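Moving my late aunt's piano up one floor, or letting it go?

nevzat_e
Hello all, long-time reader, second post I think. I've inherited an upright from my aunt, a Flornum from before the war, and I've been going back and forth on it for most of November.

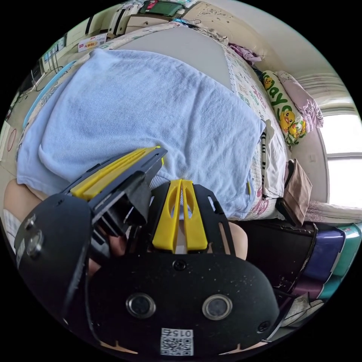
It lives in her old ground floor apartment at the moment and has to be out by the end of the month. I'm one floor up in a different building, with a stairwell that turns twice. The one mover who came to look quoted me 2,000 and said he'd want six people's worth of patience, which made me laugh, but then he didn't laugh. The piano itself is pretty well out of tune and the bottom octave has a sort of buzz to it. My daughter is seven and bangs on it happily whenever we go over there. So, dear people, do I spend the money or do I buy her a nice digital and let the old girl go? -- Nevzat

roksolana.s
Oh Nevzat, I'm sorry about your aunt. I grew up on exactly this kind of piano and I'd say keep it, keep it, keep it! A buzz in the bass can be something very small, a loose hinge pin or a coin that somebody's child posted through the lid in 1970. Ours had a hairpin in it for years. Please have a tuner come and look before you decide anything, and ask them in particular about the pin block and the soundboard. If the pins are holding, you've got a piano. If they're not, then it's a different talk and I'm sorry to say a more expensive one.

stairwell_wael
I'm going to be the grumpy one here. I moved pianos for eleven years before my back gave out, and two turns in a stairwell with an old full-height upright is no joke. The price you got sounds fair to me. What I'd worry about is paying that and THEN finding out it won't hold a tune. Old uprights are given away every week, and there's a reason for that. A decent digital with weighted keys will do a seven-year-old just fine until she's ten or eleven, and you can turn it down after dinner, which your neighbors will thank you for.
Wael Ashour

roksolana.s
Wael, I respect the back, but I don't agree about the digital. Children play more on something that shakes the floor a little. Mine wouldn't go near the keyboard we bought and then spent a whole summer at their grandmother's old wreck.

stairwell_wael
And mine did the opposite, so there we are. Headphones, pajamas, six in the morning, happy as anything.

mehwish_plays
Could I put in a word for the middle road? Get the tuner out first, as Roksolana says (I paid 100 for a visit and a written opinion, though it'll depend where you live). If it's good news, get a second quote. I used Irnmont when we moved ours and they came out a good bit lower than the first people, and they measured every landing before they'd give me a number. Do measure the turns yourself too, with the banister in the way, and don't forget the ceiling height, as it sometimes has to be stood up on end to get around.

Also, let it sit for a few weeks in the new room before you have it tuned properly. I didn't and had to pay twice.

nevzat_e
Thank you all so much, this is just the kind of thing I needed. I've got a tuner booked, and I've been over with a tape measure. The second landing is tight but I don't think it's hopeless. My wife is on Wael's side, I should say, and my daughter has already named the piano, so you can guess how that vote went.

stairwell_wael
Once it's got a name you've lost, my friend. Take the front panels off before they lift it, and wrap the pedals.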